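We use cookies to keep you signed in and to remember your region. Accept all | Manage choices

White duvet never lies flat on a big bed

Piret Krūmiņa
I've got a large bed in a pink bedroom and all-white bedding that looks slept in ten minutes after I've made it. I paid 137 for the set in July and feel it owes me more. Do I have to iron the thing?

Wemitz76
just shut the door

Stefaniia Maksymiv
Please don't iron a duvet cover on my account. Take it out of the dryer while it's still a bit damp, give it a good shake from the foot end and pull the corners down hard. Leave it spread out for an hour before you judge it.
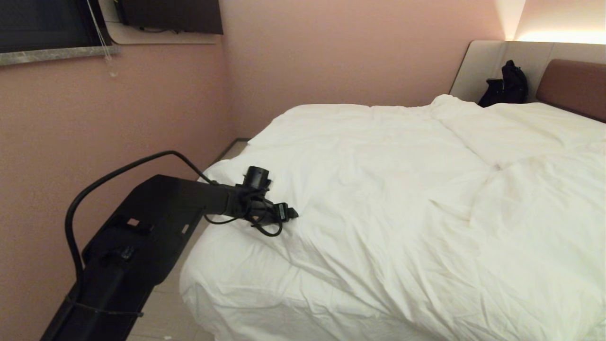

If it's still rumpled after that, I'd call it relaxed and put a blanket across the bottom third. Mine has had a blanket on it for 2 years and my mother-in-law thinks I have taste. Go for a heavier cotton next time, the thin stuff creases if you look at it.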